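Moving the blog

I have finally moved this blog off the old host. It took most of April, working on it after dinner. There were 3,616 comments to bring across and all but 7 came over, so if yours is missing, email me and I'll paste it back in by hand.

Janelle Lacson suggested I drop the sidebar, and I have. The archive now sorts by month. The Dosdale walking posts have their own category, and so do the Drurnville library ones. I haven't decided what to do with the recipes.

Image storage was the other job. The old plan let me keep 2,000 files and I was 100 over, mostly duplicates in three sizes. I deleted the small ones. If you find a grey box where a picture should be, let me know which post.

The colours are a bit off on my old monitor, but they look fine on the laptop.

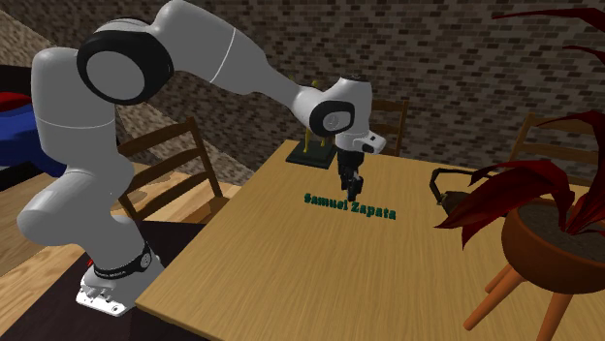 White robotic arm over a light wooden table (computer render).

Next I need to fix the search box, which can't find anything with an apostrophe in it. Comments are open again.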